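Dukura Help Desk
Ticket: Women's quotes going missing from the monthly tally
Product: Dukura press monitor
Opened by: Noeline Tomoana, Potia Media Watch
Handled by: Nuanchan Meesuk
Opened: June 15, 2023
Priority: Normal (customer asked for High)

What the customer reported

We use Dukura to work out who gets quoted in the regional papers, men or women, and on what subjects. The April tally says women made up a smaller share of expert voices than in any month we have on record. I would have believed it, given the papers we read, but I went back to the cuttings before publishing and the tally is wrong. Dr Chareonsuk, the hospital consultant, is down as a man all the way through. She is called "she" in the second line of the first story.

I am told the tool "reads context". I'd like to know which context it read.

Reply, Nuanchan Meesuk

Thanks for the detail. Could you check that the name list is set to Regional and not Standard? The Standard list is weaker on surnames used without a first name. It's under Settings, Sources, Name list. Then run the month again.

Reply, Noeline Tomoana

It was on Regional already. I switched it to Standard, ran it, switched it back and ran it again. Same result both times, so I don't think the list has anything to do with it. The wrong ones nearly all have a title in front: Dr, Professor, Councillor. Plain "Ms" comes through fine. My guess is that your software thinks a doctor is a man until told otherwise, and then doesn't listen when it is told.

Reply, Nuanchan Meesuk

I can't reproduce this with our test stories, but they are all national front pages. Could you send the April batch as a text export, with your own hand coding beside it?

Reply, Noeline Tomoana

Attached, 300 stories. I coded them by hand with a colleague over two evenings, which is the job we pay you for. Where a story gives no clue we have put "unknown". Your tool doesn't seem to use "unknown" at all, and that worries me more than the doctors do.

Reply, Nuanchan Meesuk

Found part of it. When a title comes before a surname and no first name is given, the tool skips the pronoun check and uses the default for that title. The defaults came from an old set of articles where most people with those titles were men. In your batch 30 speakers were affected. I've turned the defaults off for your account, and anyone without a clear pronoun will now be marked "unknown".

Reply, Noeline Tomoana

Better. Dr Chareonsuk is a woman again. Two questions before I agree to close this.

Was this switched off for everyone or only for us? Other groups quote these tallies to editors, and an editor who wants to wave away a complaint about his all-male business pages will be delighted with a faulty count.

Are the older months going to be corrected? We have used more than 500 of your coded stories in leaflets and letters.

Reply, Nuanchan Meesuk

Only your account so far. The wider change goes out with version 3 of the coder, and I don't have a date. Older months aren't redone automatically, but you can do it yourself with the steps below.

Steps to recode an older month

1. Open Archive and pick the month. Save a copy of the old tally first.

2. Choose Recode, tick "Ignore stored results" and leave "Use title defaults" unticked.

3. Compare the new tally with the saved copy. Any speaker who has changed is listed under Differences.
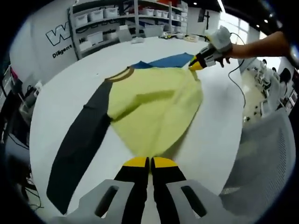

Ticket status

Open at customer's request. Noeline Tomoana wants the wider fix confirmed in writing and will not accept "shortly" as a date. Passed to Tovivach, who look after the coder.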